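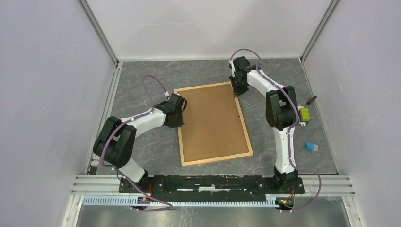

Mundach Two-Arm Bench Kit: README for the sample recordings

Welcome, and thank you for downloading the Mundach sample set. It goes with the two-arm bench kit, and it is meant for people who have just bought one, people who are still making up their minds, and people who simply want some two-handed recordings to practise on before their own kit arrives (we were in that last group ourselves once, and it was a long wait).

Lejla Gashi set up the bench and did most of the recording. Teodor Jasińska wrote the loader and checked the files. If something reads oddly below, it was probably written by Lejla at the end of a long day, and she would be glad to hear from you.

What you get

There are 720 recordings, each one a single attempt at a board task, with both arms running throughout. The work is done on and around a framed corkboard laid flat on the bench between the arms, with a few small blocks and a toy brick that may be on the bench whether or not the task calls for them. We leave them lying about on purpose, as most people's benches at home or at college are not tidy either.

Each recording has its own folder. Inside you will find the video from the fixed camera, the joint positions for the left and right arms, the gripper openings, and a short text note saying what the attempt was meant to do. Left and right are always as the camera sees them. Please do check this against your own bench, as we had it the wrong way round in the June release and several kind people wrote in.

40 of the folders are marked "held back". Keep those for testing and try not to peek at them while you are training, tempting as it is.

How it was recorded

The arms were guided by a person using the Levard hand controllers, which come in the box with the full kit and can be bought separately if you have the basic one. The board isn't lined up with the bench edges and its angle changes between sessions, so please don't write anything that relies on it being square. The joint files were written by Baran, our recording program, and the loader reads them straight in with nothing to convert.

Setting up your own bench to match

You don't need to copy ours exactly, but the closer you get the happier you'll be. Bolt both arms to the long mounting plate at the front before you do anything with the cables. Then clip each cable along its arm and leave a generous loop near the wrist. It looks untidy and you will want to pull it snug. Please don't! A tight cable tugs at the gripper when the arm reaches to the back, and you'll spend an afternoon blaming the software.

Known problems

Some recordings end while a gripper is still closed. The loader handles this, but your own code may not.

2 folders have no text note. They are listed in missing.txt.

The Givus viewer opens the videos happily but draws the right arm's joint plot upside down. Teodor has a fix half done.

Last changed 7th May.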